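Part-Time Kitchen and Pantry Assistant, Pindari House
Posted April 7, 2021

Pindari House is looking for a kitchen and pantry assistant to join our lunch program. We serve a hot midday meal to up to 50 older residents of the Cekden neighborhood and send grocery bags home with those who want them.

You will work with our cook, Nevzat Değirmenci. Duties include putting away deliveries, checking dates on canned and dry goods, washing and cutting vegetables, packing grocery bags, and cleaning up after lunch. You will also keep the stock list current and tell the cook when shelves are running low.

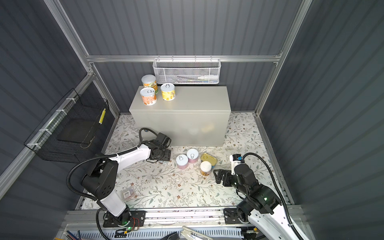 Shifts run from 9 a.m. to 1 p.m., 3 shifts a week. Extra hours are sometimes available when a large delivery comes in. The job starts in May and runs for seven months, with a chance of renewal.

Requirements:
Able to lift a full case of canned goods
Food handler card, or willing to get one before the start date
Comfortable standing for most of a shift
Basic reading and writing in English; Turkish is a plus

Kitchen experience is helpful but not required. Lunch is included on working days, and we supply aprons and gloves. Street parking is free, and the bus stops at the corner.

To apply, pick up a form at the front desk or send a short letter with your phone number and two references to Nevzat Değirmenci, Pindari House kitchen. Please state which mornings you are available.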